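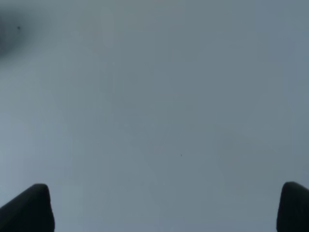
Why does fruit go in a basket?

Quick one today. Fruit is still a bit alive after it's picked. It breathes! Not like you, no lungs, but air goes in and other gases come out. So it likes fresh air all round it.

A woven basket has gaps in the sides. Air gets through. A shut plastic bag has none — damp builds up, then mould. Yuck.
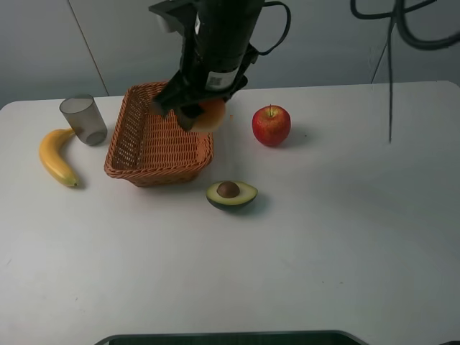
Now bananas. They give off a gas called ethylene, and it tells other fruit to hurry up and ripen. Apples do it too. Hard avocado? Put it next to a banana and wait a few days. Already soft? Keep them apart.

Cut avocado goes brown becuase air gets at the green part. Lemon juice slows it down. Leaving the stone in only helps the bit underneath.

Try it at home: one banana in the basket, one in a bag. Check them at 8 every morning. Draw what you see and dont eat the mouldy one.

Words by Dayana Zamudio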